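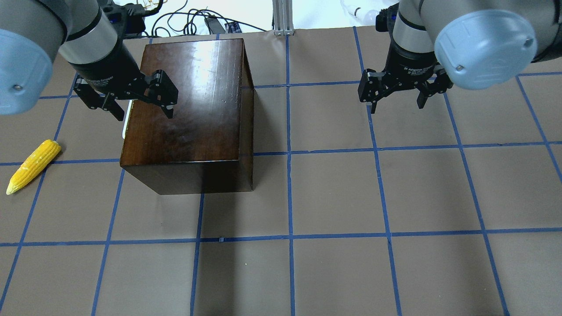
Household Organization, Session 5
Handout: Does a grid help?
T. Arriaga, 8/10/19

Most books on tidying tell you to divide a surface before you put anything on it. Tape off squares, give each object a square, and the mess sorts itself out. I have my doubts, and I'd like you to have some too before you buy a roll of tape.

What the grid is supposed to do

Aguirre's claim is that people put things back more often when the place is marked. Her evidence is a class exercise with 40 people, each watched for one afternoon. Of course they put things back. They were being watched. Lesum repeated it at home with 2 families and got bored children and tape residue.

Where it gets awkward

Squares are all one size and belongings are not. A toy ear of corn fits if you lay it on the diagonal, and then it rolls. A wooden box takes up more room than it was given, and flat things (cards, envelopes, receipts) slide in behind it and stay there until somebody moves house. The Voneo method answers this with "overflow squares" – in other words, a pile.

Glossy wood is a separate nuisance. Under a strong light you get bright streaks along the grain and can't tell dust from reflection. Look at it from the side before deciding it is clean.

Paper or no paper

Covering the table in brown or gray paper first does protect the finish, I'll grant that. Blue tape shows up well on it. Whether it comes off without tearing depends on the paper, and Grillum's chapter skips the question entirely.

To try before next time

Mark off part of a table at home. Use it normally for 5 days, no reminders to anyone. Then write down what is sitting on a line, what is hidden behind something else, and what you gave up on. Do the same on an unmarked table. Keep it under 60 lines, and please don't tidy up before you write – I can usually tell.

Reading: Grillum, ch. 2, with suspicion.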